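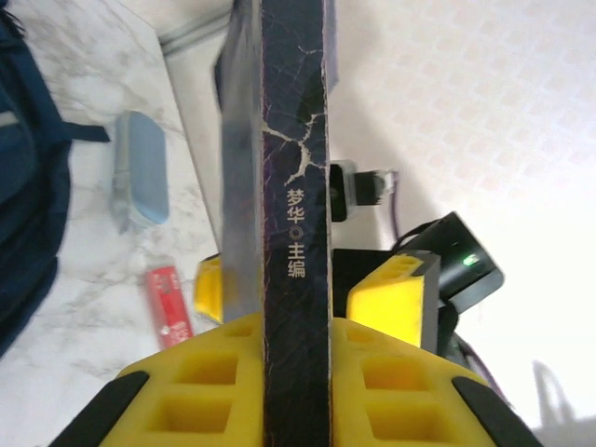 Week 6 notes: two hands on one book

Hi all, these are my notes for the session on bimanual handling, cleaned up a little from what I scribbled on the board. They go with chapter 8 of the reader. If you missed class, read these first and then go look at Lucrezia Leone's slides on grasp stability, because I lean on her terms all over the place.

Why a book?

I get asked this every year. We've all done blocks and mugs by now, and a mug is a very forgiving thing. A book is a pain! It has a stiff side and a floppy side, the cover can slide against the pages, and if you hold it by the wrong edges it opens up on you. It also has a right way up and a right way around, which matters a lot once the goal is "put it on the shelf so people can read the spine." A cube doesn't care which way it faces.

So the test task for this unit is the one Delali Adjei set up for the Narevetti study: pick up a book, get it standing upright with the spine turned to a known side, pass it from one gripper to the other, and shelve it. Both grippers are on the book at the same time during the pass, and that overlap is the part I want you to think hard about.

What the wrist camera gets

Look at how much of the view is just fingers. With the yellow fingers that close, the book is down to a narrow strip: you get the spine face on, and only a slanted bit of the front cover. For a person that's plenty. You see the dark spine with the pale jagged crack running over it, you see 梦华◎主编 printed down the spine (主编 means "chief editor," for those who don't read Chinese), and you know which way the book is turned. For the policy, that strip is nearly all it has to go on for the tilt of the book.

Now find the other gripper behind the book. You can pick out two smaller yellow parts and a black camera housing with a little green light. During a pass, each wrist camera has the other hand somewhere in its view, and that turns out to be useful. Savita Khurana tried masking out the far gripper in the training images, thinking it was clutter. The passes got worse. Her guess (and mine) is that the policy was reading the far hand's position straight from the picture and using it to time the release.

The method, short version

We collect demonstrations with a person driving both arms, then train one network on both wrist views plus the finger openings. The network puts out a short chunk of motion for both arms together. We run part of the chunk, look again, and predict a new one. If this sounds like what we did in October with the single arm, it is, with twice the joints and a lot more ways to fail.

The Narevetti set has 184 demonstrations of the full task. We also have a smaller Dokside set with paperbacks only, which I'd skip for now. Delali tells me the labels in it need fixing.

The release problem

Suppose gripper A is holding and gripper B closes. When does A let go? Too early and the book swings in B's fingers. Too late and the two arms fight each other, each tugging toward its own target, and you can bend a cover that way (ask me how I know).

The first version used a fixed wait of 600 milliseconds after B closed. Fine for thin books, bad for thick ones. Ashraful Haque then let the network predict the release as its own output, a number between zero and one, and A opens when that number stays high for 8 steps in a row. I like this a lot because you can plot it! When a pass goes wrong you can pull up the curve and see whether the network was unsure or flat-out mistaken, and those call for different fixes.

Things to try before lab

Take one logged pass and plot the release number against B's finger opening. Mark where you would have let go, by eye, and compare.

Then pick a clip where the spine is hidden for a while. What else in the two wrist views could tell you the book's tilt? Write down your answer before you talk to your partner.

Last one, a bit harder: what changes if the cover is glossy? Think about both the friction at the finger pads and the way light moves across the cover as the wrist turns. Lama Boutros will go over this one in lab, so bring a sketch, even a bad one.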